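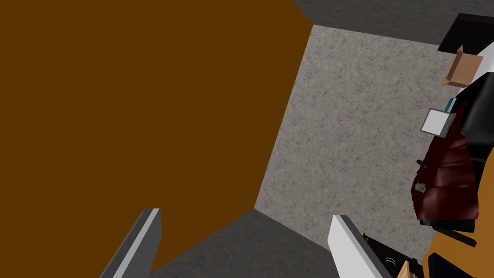 Getting old marks off stone and concrete floors

I get more letters on this than on anything else, and I love them all, because a tired concrete or stone floor is one of the most rewarding jobs in the house. An afternoon on your knees and the utility room looks ten years younger! My own is 173 square feet of poured concrete with a few old slabs let into it near the back door, and I've made most of the mistakes on it so that you needn't.

Sweep first, then hoover, then sweep again. Grit is what scratches a floor, and a wet mop just pushes it into the corners where it sets like porridge. An old paintbrush, the two-inch sort, is brilliant for flicking dust out from along the skirting.

Next, find out whether your floor is sealed. Drip a teaspoon of water on it and go and put the kettle on. If the drop is still sitting up proud when you come back, it's sealed, and warm water with a squirt of washing-up liquid will do nearly everything. If it has soaked in and left a dark patch, go gently and use as little water as you can get away with.

Vinegar, please, no! I know your gran used it on everything (mine did too) but it eats into limestone and marble and it will dull concrete as well. The same goes for lemon juice and most bathroom limescale sprays. If you've already done it and you have a pale ring, rinse well with plain water, let it dry overnight and see how it looks in the morning before you try anything else.

For grease, make a paste of bicarbonate of soda and water, as thick as toothpaste. Spread it a finger's width past the edge of the mark, lay cling film over it, tape down the sides and leave it till the next day. Then lift the lot with a plastic scraper and wipe. Priya Esposito wrote in to say her chip-fat stain took 6 goes. Mine only took two, but it was fresher, and I'd been at it with kitchen roll straight away.

Rust rings from plant pots and tins are slower. I like the Farkine rust gel for these, dabbed on with a cotton bud, but do a patch behind the washing machine first - it can lighten some stone. Put felt pads under anything metal afterwards.

Corners are where most people give up. A wooden skewer with a bit of damp cloth wound round the end gets right in where two walls meet, and an old toothbrush does the rest.
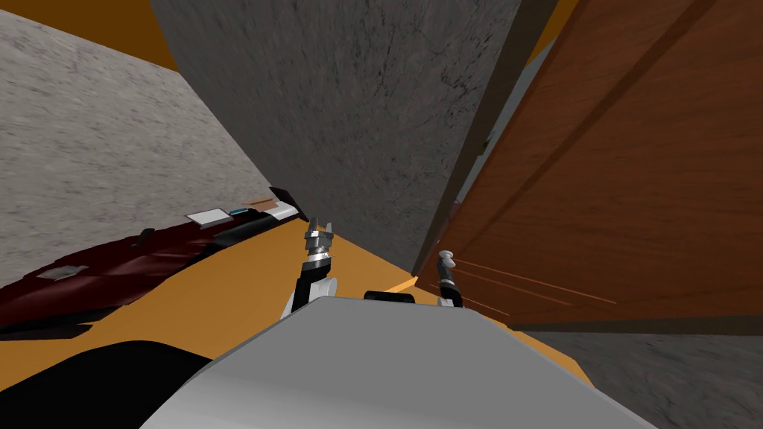
Concrete, darker stone and a wood-grain panel, all close together. Three surfaces, so three cloths.

I do mean three! Anything you use on stone can leave a bloom on wood, and wood polish on a stone floor is a skating rink. I keep mine in different colours on a hook and wash them on a Wednesday with the tea towels.

When you come to reseal, pick a dry day and open the windows. Ansel Kasprzak uses a Willden pad on a long pole and does two thin coats, the second going across the first, and I've copied him ever since I saw his hallway. Wipe up any puddles within a few minutes or they dry shiny. Keep the dog out till bedtime.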